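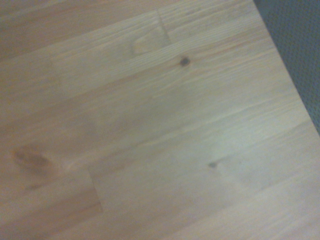 Speaker notes - Is the Falex kit worth it?
Ghazal Shahbazi, Grodcombe, Aug 1, 2022

1. Opening
Say who I am, keep it short. I don't sell these and Falex hasn't paid me. Ask who has already had the sales visit (expect hands).

2. What the brochure promises
Arm, gripper, two cameras, software called Um. Up and running in a morning. "Learns any household task" from up to 200 demonstrations. Pause on "any". Read the small print out: same table, same lighting.

3. The drawer job
Small black box, brass knobs, one arm. Point out how near the finger hangs to the side of the box. Ask what happens if the box is moved a hand's width. I put that to the sales people and got a brochure back. 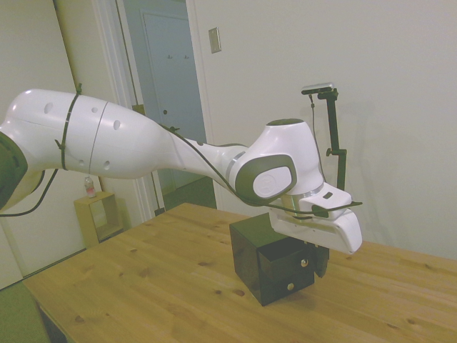 4. Money
3251 for the first year, support included. After that it's 170 a month, and the quote has that on page 17. Flultinholm signed without reading so far - don't name the manager.

5. What I'd ask for before signing
A trial on your own table with your own box. Failed runs as well as good ones. A price for spare fingers, in writing. Then questions. If someone asks about the September update: I haven't seen it.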